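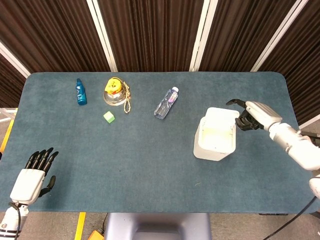 About Givska

Givska is a small language school in the town of Fledano. We opened with 2 classrooms above a bakery on Horrocks Street, and until today 1,439 students have finished a course with us. Groups have no more than 8 people, so everyone speaks in every lesson. We teach adults only, mostly in the evening. Our library has 1,000 books, and students may borrow them for free. New courses start in April.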